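**Neues aus der Teeküche**

Seit Juni liegt das Besteck für die Mittagsrunde im Zudside auf Tabletts und nicht mehr in der Schublade. Den Vorschlag hatte Tin-yau Hsueh gemacht, nachdem beim letzten Suppentag fast 154 Portionen ausgegeben wurden und die Schlange bis zur Treppe reichte.
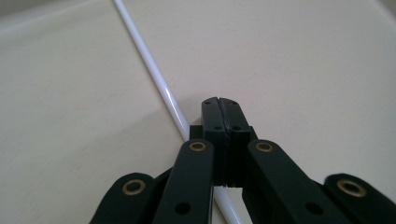
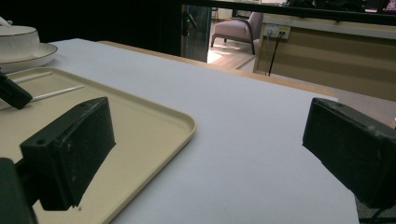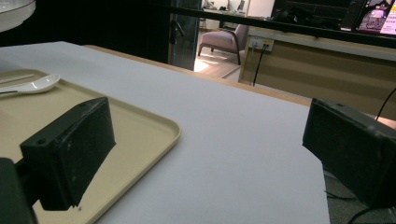 *Tablett und Tisch beim Eindecken. Mittleres Bild: die beiden Stäbchen oder Rührstäbe auf dem Tablett, dahinter die Deckelschale. Letztes Bild: der weiße Löffel.*

Auf jedes Tablett gehört künftig nur, was für eine Person gebraucht wird. Löffel bitte flach hinlegen, Schalen mit Deckel auf den Teller stellen - so lassen sie sich besser tragen. Benutzte Tabletts kommen in den Wagen neben der Spüle, auch nach Abendterminen.

Die Gruppe Sekside übernimmt das Eindecken bis zur Sommerpause. Wer mithelfen möchte, trägt sich in die Liste an der Küchentür ein. Beginn ist um 10 Uhr, zwei Plätze sind noch frei.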